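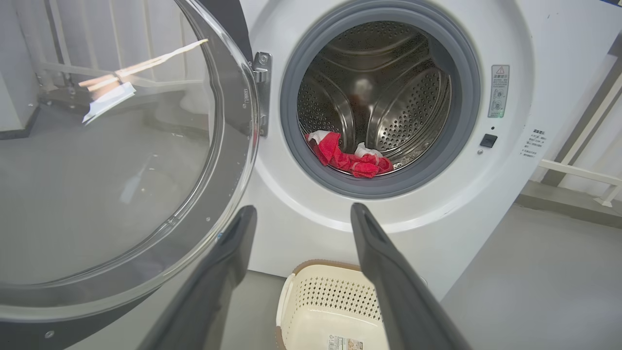
Slide 1: máquina de lavar com a porta aberta e o tambor de inox à vista.

Boa tarde a todos, obrigada por terem ficado depois do almoço! Eu sou a Palesa Nkuna e vou falar de uma coisa que me persegue desde miúda: porque é que as naves espaciais da televisão fazem barulho no vácuo.

(pausa, deixar rir quem quiser rir)

Toda a gente sabe que não devia ouvir-se nada. E mesmo assim, quando vejo um episódio sem som nas cenas de fora, fico com a sensação de que a televisão avariou.

Slide 2. Falar de Protadero. Para quem não conhece, é a série que eu e o Keyvan Jafarzadeh revimos inteira no inverno passado, 21 episódios (ele diz que dormi em dois, é mentira, foi num). Na primeira temporada o exterior é mudo. Na segunda já há um zumbido grave, baixinho, e a partir daí é um festival de motores!

Perguntar à sala: quem é que deu pela mudança na altura? Eu não dei.

Slide 3. A explicação dentro da história. Há uma fala da comandante Oshima em que ela diz que o computador de bordo "inventa" os sons para a tripulação saber de que lado vem o perigo. Adoro esta ideia, mas só aparece uma vez e depois ninguém lhe pega. O Yuto Matsuda, do nosso fórum, acha que foi um remendo escrito à pressa. Eu sou mais generosa.

Slide 4. Passar o excerto do cerco a Sternbridge, primeiro sem som e depois com som. ATENÇÃO ao volume, em setembro rebentei com os ouvidos da primeira fila.

Reparar no silêncio logo antes da explosão, dura uma coisa de nada e é a melhor parte do episódio todo.

Slide 5. O inquérito do fórum: cerca de 3,084 respostas, e a maioria prefere com barulho. A Reshma Lekota votou contra e escreveu um texto enorme a defender o silêncio, o link está no fim. Vale a pena, mesmo para quem discorda (eu discordo de metade).

Se sobrar tempo, contar a do comboio em Feruvthorpe. Se não, saltar já para as perguntas e passar o microfone à Saodah Manurung, que fica com a segunda parte.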